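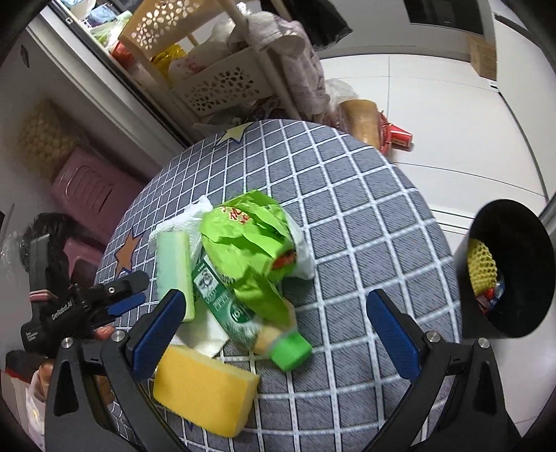 Cleaning supplies – storage and handling check
Trisum House, ground floor kitchen and dining area
Date of check: 11 Sep 2026
Previous check: July

Scope: washing-up and surface cleaning items, their containers, and the surfaces they are put down on. Fixed appliances and the boiler cupboard are covered by a separate sheet.

Ratings: OK / Attention / Fail

1. Bottled products carry a label
OK. The green bottle has its label and a green screw cap. Labels must stay on until the bottle is thrown away.

2. Bottles stored upright
Attention. Green bottle lying on its side on the round table, with a lime-green plastic bag over its upper half. Stand it up and take the bag off. A screw cap is not to be relied on as a seal with the bottle lying down.

3. Sponges and scourers
Attention. Yellow sponge with scouring side left on the table together with the bottle. Sponges go in the rack at the sink, scouring side up. Replace every 15 days, or sooner if the layers start to part.

4. Mesh scrubbers
OK. Yellow mesh scrubber kept in the tall black container beside the table. There is also a small red and silver item in the container – remove it and check whether it belongs with the cleaning stock.

5. Bars and blocks
Attention. Pale green bar on the table without a dish. Confirm what it is and label the dish accordingly. Bars of soap and sponges are not to share a dish.

6. Paper towels
Attention. Crumpled white paper towel under the items. Used towels go in the pedal bin. Clean ones stay on the roll.

7. Plastic bags
Fail. Two bags among the items, one lime green with red printing and one white. Bags are to be folded and put in the drawer, out of reach of small children. Carried over from July.

8. Table coverings
OK. Grey cloth with white grid and star pattern. Cloth to come off before any spray or liquid product is used on the table, and to be kept clear of cleaning items at mealtimes.

9. High cupboard (Adell unit)
OK. Catch closes. Lower hinge screw tightened during the check.

10. Under-sink cupboard (Gondetti unit)
Attention. Child lock engages but needs 2 attempts. Order a replacement from Koutsoukos, same pattern as the one on the larder door.

11. Gloves
OK. 3 pairs, no splits.

Actions
Items 2, 3, 5 and 6: clear the table, same day.
Item 4: remove and identify the small item, same day.
Item 7: within 2 days, then recheck.
Item 10: within 6 weeks. Keep bottles in the high cupboard until the lock is fitted.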